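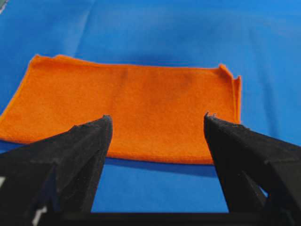 I went to the open day at Jommont on a Friday in May, mostly because I was tired of reading about household robots written by people who sell them. The invitation promised "domestic manipulation, live." What I got was a robot arm and an orange cloth on a blue fabric surface. One corner of the cloth was folded back on itself in a crumpled little flap, and I spent longer looking at that flap than I expected to. You or I would flick it straight without breaking off a conversation. For a machine it is a real problem, and to be fair to the people at Jommont, they said so themselves.

The host was Gianni Bassi, who runs the program they call Fiore. He is a good talker and he did not oversell the arm itself. He saved that for the future. The arm, he told us, had been through 3,688 practice runs with cloth. He gave the number with some pride and a few people near me nodded at it. I wrote it down and then wrote a question mark next to it. Practice runs are a cost. I wanted to know how many of them had ended with the cloth where it was meant to be, and on whose say.

I asked. Bassi said the answer depended on how you defined success. I'm sure it does. It also depends on how you define a demonstration, and I have been to enough of them to have a few views on that.

The first is that the room always does half the work. Plain blue fabric underneath, plain orange on top, a pair of colors no camera could mix up. My kitchen has a gray dishcloth on a gray counter next to a plate, a set of keys and whatever came in the mail. I don't blame a lab for starting with the easy version. Every lab has to. I do blame the brochure by the door, which showed a family at breakfast and a robot tidying up behind them.

The second is that the audience does the other half. We want it to work. When the fingers closed on a corner of the cloth there was an intake of breath all along our row, and I'm embarrassed to say I was part of it.

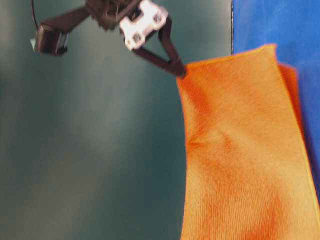

The gripper with one corner of the cloth pinched between its fingertips.

It is a strangely tense thing to watch. The two fingers come together in a V and only the tips touch the fabric, and the rest of the cloth just hangs there, doing what cloth does. A box keeps its shape when you pick it up. A towel turns into something else, and then into something else again - and whatever plan you had for it a second ago is out of date. I came away with more respect for the problem than I had going in. I did not come away with more faith in the schedule.

There was a schedule, of course. Bassi's last slide had a home version on it, under the name Lallholm, at a price of 2,000 a year on subscription. A woman behind me asked whether that included someone to come out when it got stuck. He laughed and said they were looking at support packages. She didn't laugh.

Afterward I talked with Nives Grasso, who spent years on the floor of the Farkitwood linen plant before moving into training there. She had come with 2 of her supervisors to see whether any of this was worth their time. Her people handle wet sheets, torn sheets, sheets with a sock inside. She thought the arm was clever and said she would like to see it again in 4 years. She also said something I keep going back to: in her plant, the folding was never the slow part. The slow part was finding the edge.

I looked at the arm again on my way out with that in mind.
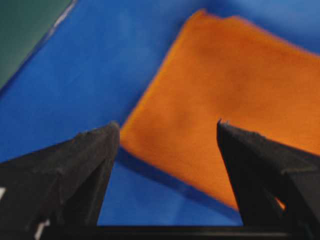
Fingers apart, cloth flat on the blue. Finding the edge comes first.

I don't think Jommont is fooling anyone on purpose. The engineers I met were frank, and a lot more modest than the slides. If the whole afternoon had been called "a hard problem and our first steps with it," I would have gone home happy and written a much shorter piece. But open days don't get filled with titles like that, and investors don't either, so we get the breakfast family and the subscription price.

What I'd ask for is simple enough. Put the misses on the screen next to the hits. Let a visitor take a dishcloth out of her own bag, drop it on the surface any way it falls, and then stand back. If the arm can't manage it yet, say so and let us watch it fail. I would sit through an hour of that - two hours, if the coffee was better.

I suggested the dishcloth to Bassi before I left. He said it was an interesting idea and that I should put it on the feedback form. I did, and I put my phone number under it.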